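Talking on Air: Notes for Session 2
Community Audio Workshop, Ellham
Francine Gill

Hi again! I said I'd write up what I rambled through last time, so this is it, with a few bits I skipped when the clock got away from me. Bring it along, scribble on it, spill coffee on it.

Co-hosting first, as that's where most of your questions were. Two people on one show sounds easier than one, and in some ways it is (you can drink water!), but you have to decide who is driving. I mean who opens, who watches the time and who says goodbye. When I started my little show with Nélida Ibarra we decided none of this, and we both said "welcome" at the same moment, and then we both stopped, and then we both said it again. You can still hear me wheezing on the recording. Now the driver wears the headphones with the tape on them and the other one follows.

Write your opening down, word for word. I know I told you to sound natural, and you should, but your first sentence is the one you'll say with your heart in your ears. After that, go to notes. Mine look like this:

Hello, who we are, what's coming
Guest in, how to say the name
Three questions, best one first
Something silly if it drags
Thanks, next show, out

About the name: ask. Ask before the show and say it back to the guest. I got Welington Meireles wrong all the way through an interview and he was so kind that I only found out in August, from his cousin.

Best question first, because callers and tangents will eat the rest. Jailson Tavares came on to talk about running the late show in Lastbridge, and I was saving the good one (the night the wrong tape went out) for the end. We ran out of time. He told me the whole story in the parking lot, and it was wonderful, and you will never hear it.

Dead air. A pause of 2 seconds feels like a week when you're the one in it, and at home it sounds like somebody thinking. Let it go. If it gets longer, say what's happening in plain words: "I've lost my page, hang on." People like that much more than a string of ums. 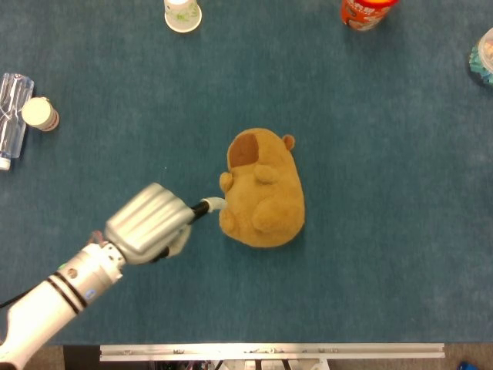 Callers, then. Thank them by name, repeat the question in your own words — half your listeners didn't catch it — and answer to the listeners as much as to the caller. If somebody won't stop, wait for the breath. There is always a breath. Come in on it with their name and a thank-you and keep moving.

Your mouth: warm it up. Read anything aloud on the way over, cereal boxes are fine. Stay a hand's width from the microphone and talk a little past it, or your P's will pop.

For next time (06/06/2018), please:

Pair up and pick a driver
Write an opening and practice it standing up
Bring a recording of the two of you chatting, 22 minutes, no editing
Listen to it once before you come, even if you hate your voice

Everybody hates their voice. Nivaldo Godoy has been on air longer than any of us and he still leaves the room when his promo plays.

Email me if you don't have a partner yet and I'll match you up.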